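4.2 Tarefa de recolha na bancada (simulador Plomaleo)

1. Abra o Plomaleo e carregue o cenário de cozinha.
2. Escolha o braço e confirme que a pinça de dois dedos está ativa.
3. Defina a velocidade em 22 % – valores mais altos só depois da calibração.
4. Prima Iniciar. O limite é de 500 passos por ensaio. 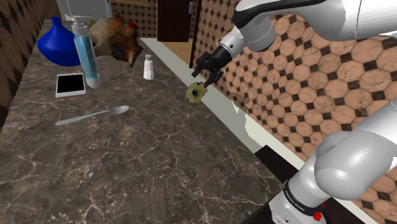
Cenário de cozinha, duas vistas da bancada.
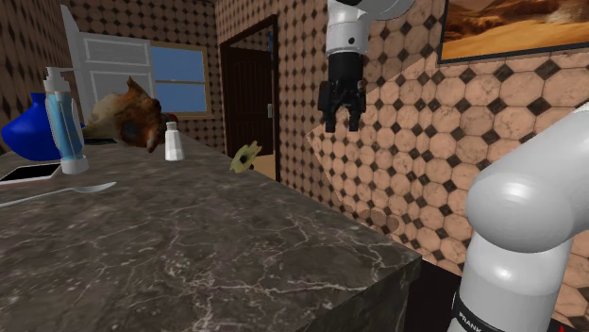
5. No fim do ensaio, guarde o registo em formato Prendar.
6. Para repetir com outra disposição dos objetos, mude a semente no menu Cenário.

Nota: a versão 4 não lê registos criados antes de julho. Converta-os primeiro (ver secção 11).

Cuidado: não feche a janela durante a gravação – o ficheiro fica ilegível.

Revisão do texto: Valbona Shehu, Hikon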